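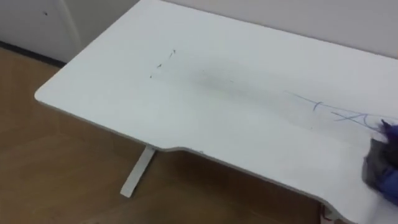
Chapter 10
Choosing Colours for a Small Room

I painted my first flat in Prista the colour of a ripe mandarin. All of it, in one weekend, with 700 dollars' worth of paint and a roller I'd borrowed from next door! I loved it on the little card in the shop. By December I was eating my dinners on the back step so I didn't have to look at it.

What went wrong is the subject of this chapter, and I'm going to be pretty free with my own mistakes along the way (there are plenty). I'd picked the colour under shop lights, from a card the size of a biscuit, and I hadn't given a thought to the afternoon sun that came blasting in off the street.
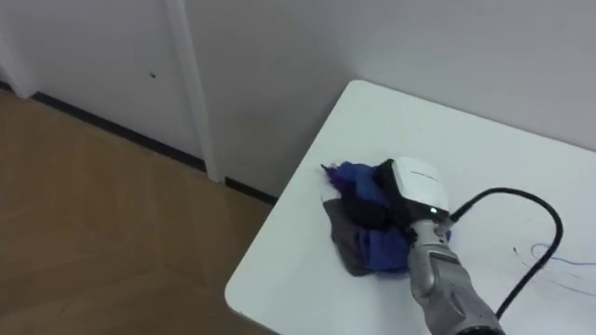
So the first thing we'll look at is light. Take one pot of grey, paint a patch on a south wall and another on a north wall, and you'd swear somebody had swapped the tins. In this part of the world the south side gets the cool, steady light, and a grey there can go quite blue on you. The north side warms everything up. If your house faces the street in Biston, where I live now, you've also got whatever bounces off the neighbour's fence, and mine is a very green fence.

After light comes neighbours, by which I mean the colours sitting next to each other. A cream looks clean until you hang a bright white curtain beside it, and then it looks like old teeth. You'll try this for yourself in Activity 2, with paint cards and a window, and I'd ask you to do it before reading the answers at the back. 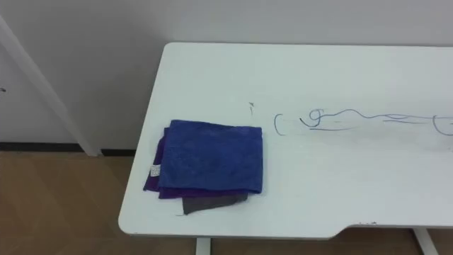
Then there's the question of how much. A strong colour on a cushion is a treat, but the same colour on four walls is a commitment, and I have the mandarin flat to prove it. We'll work through ways of testing a colour at a decent size, using big sheets of lining paper you can move from wall to wall over a few days.
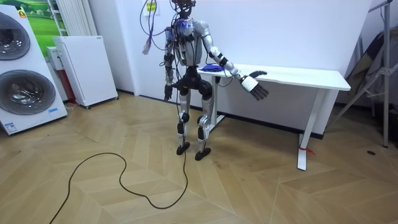 Floors get forgotten, and they're often the biggest block of colour you own. People will agonise over the walls and treat the boards as if they were invisible. A light wooden parquet in a chevron pattern, like the one here, brings both a colour and a lot of lines into the room, and with a plain white wall beside it the floor does most of the talking. Put a busy wallpaper there and the two would be arguing all day.

Before you start the first section, grab a notebook and write down the colour of your bedroom floor from memory. Then go and check.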